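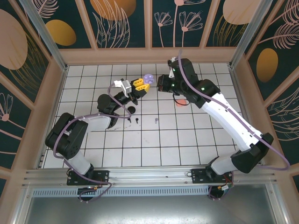
Joltley puts two robot arms on sorting work, and seven people wait to see what that means

22/07/2019

Joltley has been telling its customers that the small parts bench at its Baptiste Street shop is going automatic. The people who work there would like to see the numbers first.

The new cell, supplied by Binent, is a pair of arms on a shared rail, facing each other over a tiled work surface. Their job is to pick up small plastic pieces and set them down where they belong. Sorters at the bench have always done that by hand, along with checking for bad edges and packing the bags.

In its first full week the cell handled 1306 pieces. The hand bench did 2740 in a single shift that same week. Joltley says the comparison is unfair this early, and maybe it is, but the company picked the word "faster" for its own announcement.
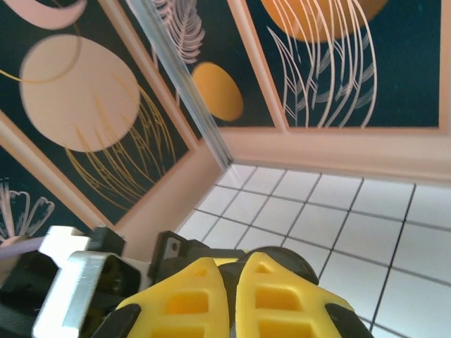 Myrtle Nakamura has sorted parts at Joltley for longer than most of the managers have worked there. She was moved to the cell in July and given a day of training. Her title is now "cell lead." Her pay is the same.

"I used to sort the parts. Now I lay them out so the machine can sort them, and when it stops I go and get it started again," she said. "It was sold to us as taking the boring part away. Standing and watching is pretty boring too."

Joltley says no jobs will be cut among the seven sorters this year. It would not say anything about next year, and it would not put the promise in writing when the sorters asked. Binent referred questions about staffing back to Joltley.

The company also says the arms will spare people sore wrists and backs. That would be welcome. It has not said how it plans to measure it, and the shop keeps no record of such complaints today.

A second cell is planned if this one reaches its target, which Joltley has not made public.

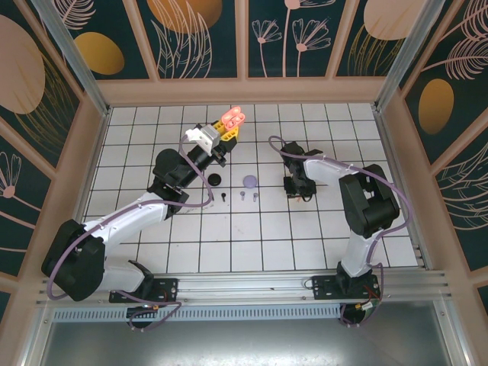

One arm lifts a pink and orange piece in its yellow fingers. The other points down at the tiles with its gripper open.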